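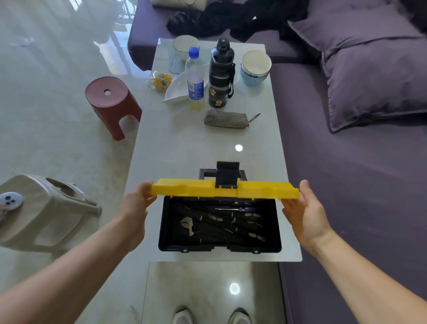

*List archive page last changed: July*

**Subject:** Re: [creek-sailors] Getting up to Pemville under sail

Hello all,

We did it! Up the Tullura from the bar to Pemville quay, and the engine stayed off until the last 200 metres. I've wanted to do that trip for years and I'm still grinning, so forgive the length of this.

We left the anchorage at Temell an hour and a half after low water, which felt far too early. The banks were all still showing and there were oystercatchers walking about where I'd normally expect to float. But the channel keeps its depth right under the east bank, just as the old hands on this list have always said, and with the mud uncovered you can see precisely where it goes. I'd never been up there with so little water and I learnt more in half an hour than in all my trips at the top of the tide.

Wind was south-westerly, a nice steady force 3, so we had a broad reach as far as the withies and then a dead run with the genoa poled out. Past the withies the trees start and it all goes fluky. We slowed to a crawl twice and let the flood carry us, steering with just enough way on to keep her straight. Lovely and quiet. A seal followed us past the boathouse and then lost interest.

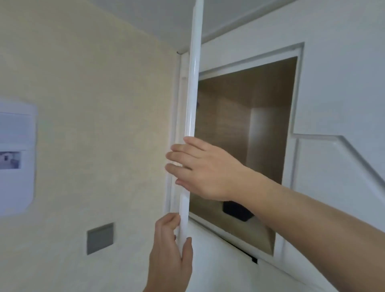 *Photo: Ebony Gilchrist*

A few notes for anyone tempted:

- The green perch below the boathouse is leaning badly. Leave it 2 boat's lengths off, more if you're deep.
- There is a new line of small-boat moorings on the outside of the long bend. They are tight together and you can't tack through them, so gybe before you get there and hug the inside. It's steeper-to than it looks.
- The shallowest patch is 500 metres below the quay, where the stream comes in. We draw 900 mm with the plate up and slid over with a bit in hand. Anything with a proper keel should wait for another hour of flood.
- At the quay, take the ladder nearest the slip. The other one has a rung missing near the top, and you find that out with both hands full of rope.

We dried out alongside overnight on firm, level mud, and she sat bolt upright. Supper at the Tomić was a huge dish of mussels and the best chips on the river. They will fill a water can for you if you ask at the kitchen door before they get busy.

Coming down was less glorious. The wind had gone round to the south, dead on the nose, and the ebb doesn't hang about, so we motored as far as the withies and beat the rest. Cracking sail once we were clear of the trees, with the tide under us and a reef in!

I'd do the whole thing again tomorrow. On Selma's question about the night, my answer is below her message.

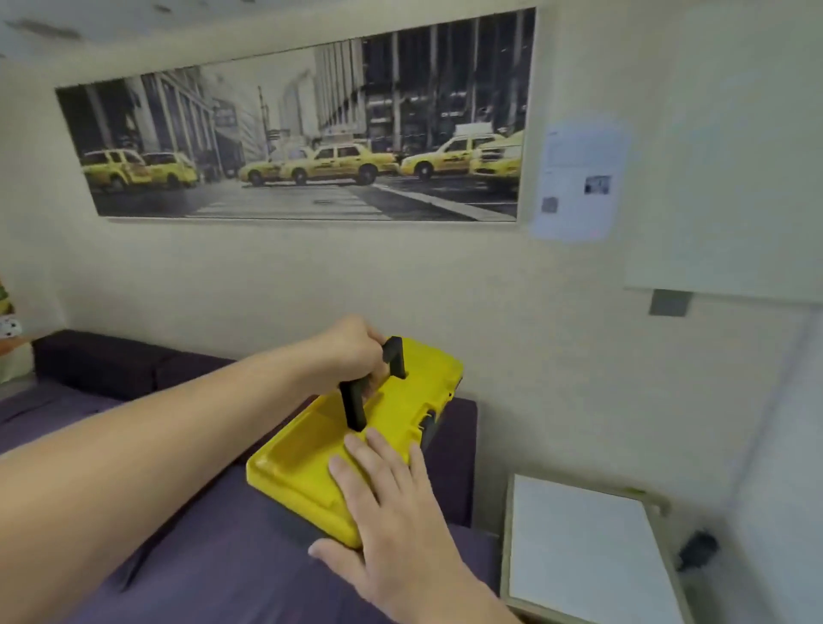

Selma Atanasov wrote:

> I've been up to Pemville by dinghy but never in the big boat, and it's the drying out that puts me off. We have bilge keels, so she ought to stand happily, but is there room to lie off the quay and swing if the wall is full? And does the wash from the trip boat reach that far up?

Yes to room, Selma, as long as you tuck in above the slip and lay a second anchor towards the bank. You'll be aground for most of the night anyway. The trip boat turns at the boathouse, and we felt nothing from it at all. Do go, and pick a tide that gets you up there in time for supper. I'm happy to send my chart with the pencil marks on it.

Ebony
(Ebony Gilchrist, at anchor off Temell again)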